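Keeping the floor rules short

Posted on a Wednesday, filed under: work, robots

I spent most of November rewriting the working rules for the robot cell at Zeltden. The old set ran to 30 pages and had been copied from a Bridix manual for a different kind of machine. People signed it on their first day and didn't open it again. The new set fits on one sheet, both sides.
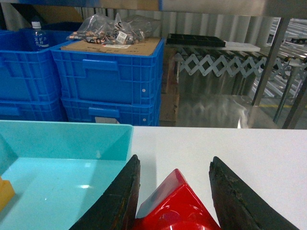
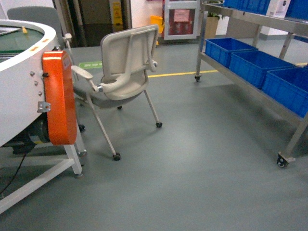

Gripper over the white table, top; the floor near the round machine, bottom.

Most of the sheet is about the area around the robot. The arm rules were already fine. The floor rules were vague, with phrases like "keep area reasonably clear" that two people will read two ways.

So the floor rules now say this. Yellow lines mark lanes, and nothing gets parked on a line, including chairs. Anything on casters goes back to its spot before the arm is enabled. Cables that cross a walking route get covered or moved the same shift. Caution signs are put up facing the person walking in.

Stock gets its own section. Crates are stacked square, with heavy ones at the bottom. Small parts stay in their bags with the tag on until they are needed. Drinks belong in the break area. I expected complaints on that last one and got them.

For the gripper there are 2 checks at the start of each shift: look at the inner faces of the fingers for wear, and run one open and close at slow speed with the table clear. If the edges are frayed, write it in the log and say how far it goes. We argued over whether frayed should mean stop. We settled on a limit for the depth of wear, and the person on shift measures it. I would have liked something stricter, but a rule that stops work every morning gets ignored by the second week.

Speed when a person is inside the lane is capped at 80 millimeters a second. Collado, our sister site, uses a higher number and has a fence. We don't have a fence.

The log moved to Bastuveo, which I don't love, but it puts a time on every entry and you can't go back and edit one.

Still to do: the restart procedure after an emergency stop. The draft has too many steps and I want to walk through it with the evening shift before I cut any of them.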